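3. Whose Toaster Is It? Ownership Talk in Shared Kitchens

I want to spend this section on the dull stuff, by which I mean toasters and plastic cups (Figure 3), and on what people say when I ask them who those things belong to.
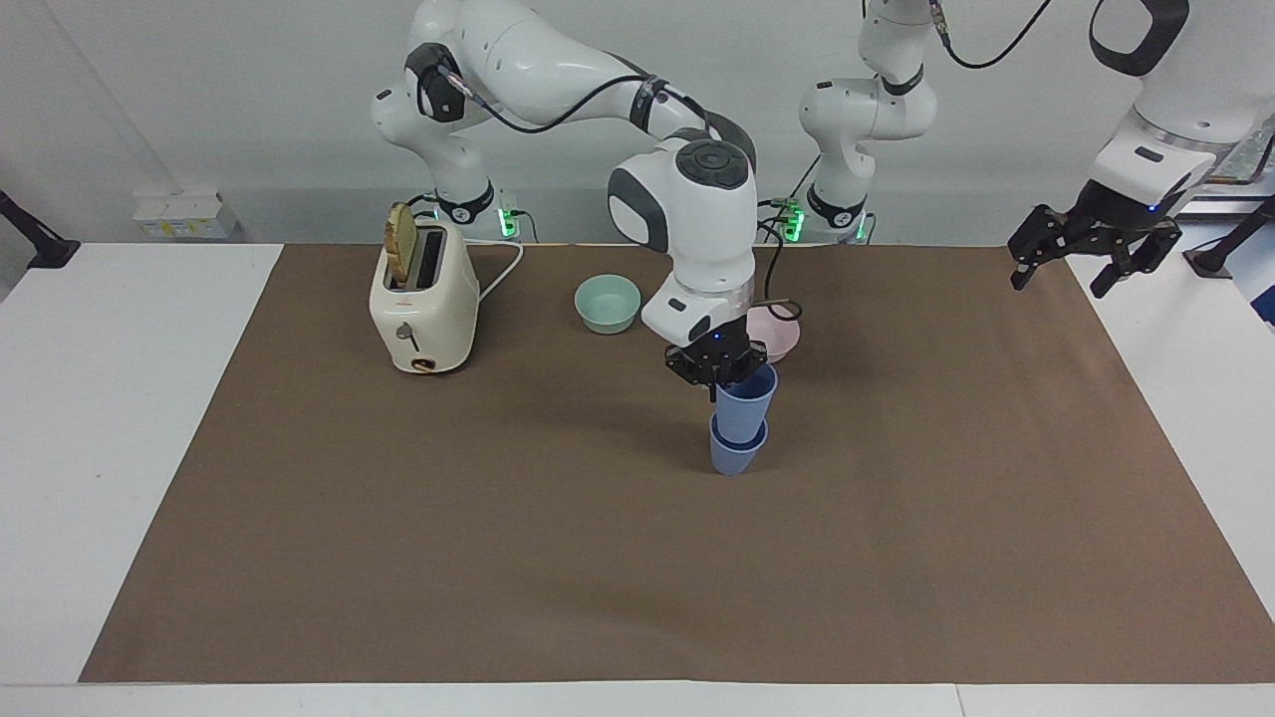

Figure 3. Low-cost kitchen goods of the kind discussed in this section: a cream-colored toaster and light-blue plastic.

It belongs to the kitchen, one tenant at the Barreto building told me before I had even finished the question, and then she laughed and said that of course a kitchen can't own anything, but I knew what she meant. I did, sort of. I must have listened to that bit of tape more than any other, and I still think it's the best two seconds in the whole set.

A quick reminder of where we are. The interviews come from 36 shared households, split between the Barreto building and the smaller rental houses out at Fillthorpe. I did 71 interviews in all, mostly at kitchen tables, and a few on stairs when the kitchen was busy. I asked everyone the same opening question ("Can you tell me who owns what in here?") and then I mostly shut up. Section 2 has the full guide and the consent wording, so I won't go through them again.

3.1 Three ways of saying "mine"

When I started coding the transcripts I expected two piles. Things would be somebody's, or they would be shared. That's how the lease talks, and it's how most of the earlier writing on roommates talks, too. I set up Brudavex with exactly those two codes and got through one household before it fell apart on me.

What people gave me fell into three kinds of talk. The first is plain ownership: "That's my pan, my mom gave it to me, please don't put it in the dishwasher." The second is plain sharing, where the group bought something together and can usually tell you who still owes whom for it. The third is the one the Barreto tenant was getting at, and I've been calling it kitchen ownership. The object is just there. It came with the place, or somebody moved out in May and left it behind, or it turned up after a party. People use it every day and would be annoyed if it went missing, yet they don't claim it.

Toasters were nearly always in the third group, and this surprised me (I'd have bet on the kettle). A toaster costs real money when you're twenty and paying a deposit. But it's bulky and full of crumbs, and when you pack up to leave, it's the thing you look at last and decide to live without. So it stays. The next group inherits it, and after a round or two of that the story of where it came from is gone. I asked one house in Fillthorpe where theirs had come from and got a different answer from each person in the room, all of them perfectly confident!

Cups are messier. Ceramic mugs are fiercely personal, and I have pages and pages on mugs that I'm saving for Section 4. Plastic cups hardly count as possessions at all. People called them "the cups" or "the plastic ones." When I pushed a bit and asked whether they'd mind if a roommate took one to work and lost it, the usual answer was a shrug, which is a pain to transcribe. I ended up typing [shrugs] so often that I made it a code.

3.2 When kitchen ownership breaks down

It works fine until something breaks. A mug with an owner gets replaced, or at least apologized for. A toaster that belongs to the kitchen gets complained about, unplugged, moved to the end of the counter, and then left there. One house had lived with a dead toaster right beside a working one for a whole winter. I asked why they hadn't thrown the dead one out, and the answer was a good one: it didn't feel like theirs to throw out. Using it had never needed permission, but getting rid of it seemed to.

I think this matters for more than toasters. Housing offices tend to write rules as if anything in a common room either belongs to the landlord or to a named tenant. The Lumden housing handbook, which covers both of my sites, says that "unclaimed personal items" may be removed after 50 days. Tenants read that line to me more than once, usually in a sarcastic voice. From where they sit the toaster isn't unclaimed and it isn't personal either. Six people make breakfast with it.

There was a dispute at the Barreto building that shows the problem pretty well. A clear-out was announced, with a notice taped to the kitchen door asking tenants to label anything they wanted to keep. Nobody's name went on the shared things, and putting your own name on the toaster would have looked like grabbing it. I asked several tenants whether they'd thought of writing "everyone" on the label. A couple said yes, they'd thought of it and felt silly. On the day, the labeled mugs and pans stayed and the unlabeled things left in a cart. The tenants then chipped in for a new toaster, which moved it straight into the second group, and people who had never argued over crumbs started arguing over crumbs. Buying it together gave them a share each, and a share is something you can feel cheated on.

3.3 Some worries about my own data

A few caveats before I move on. People talk differently about cheap things when a researcher is sitting there being polite about their kitchen. I suspect I heard more generosity than there really is. I also interviewed roommates one after another in the same house, so later people may have picked up phrases from earlier ones, and "it belongs to the kitchen" may have traveled a little. I went back over the order of the Barreto interviews with this in mind. The tenant quoted at the start of the section was the first in her household, so at least she didn't get it from a roommate.

The coding is mine alone. I redid the whole set from scratch, finishing on 10/19/24, and compared it with my first pass. The first two categories hardly budged. The third one did, mainly over food storage containers, which people borrow, lose the lids of, and talk about with a bitterness I haven't managed to fit anywhere. I've left them out of the analysis here and put the excerpts in Appendix B for anyone who'd like a go at them.

I also can't say much about households with more money. Everyone I talked to was renting by the room, and a toaster may be a very different sort of object in a kitchen where people picked it to match the tiles. Mugs, on the other hand, I'd expect to look much the same, and that's where Section 4 picks up.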